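Opinion > Everyday > Clothes

Stop buying kids' clothes for the label

My sister-in-law paid 88 dollars for a pair of Hudard jeans for a child who is five. He wore them through one summer. By July they were above his ankles.

I'm not against nice things. But I think parents have been talked into judging children's clothes the way we judge our own, and it costs us. A grown woman may wear the same pair for ten years. A kid gets a season, maybe two if the waist stretches.
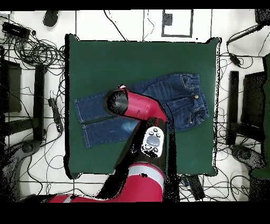

What matters is how the seams hold and whether the knees can be patched. I have bought from the Gurkow outlet and from the thrift store on Owen Street, and the thrift store pairs lasted as long. Last year I spent 157 dollars on clothes for two children, shoes not included. The year before, buying new, it was 197 by spring break.

Stores could help. Put a real waist measurement on the tag – not just an age – and fewer pairs would come back. Schools could run a swap table twice a year. Ours in Jedatov does, and the table is picked over by noon.

Buy the good coat. Let the jeans be cheap.

Comments (3)

denimdad: Agree on the tags. My son's size 6 fits like another brand's 4.

Marlow_K: Some of us like new clothes and can afford them. Leave us be.

twoboys: Where do you find thrift jeans with knees left in them?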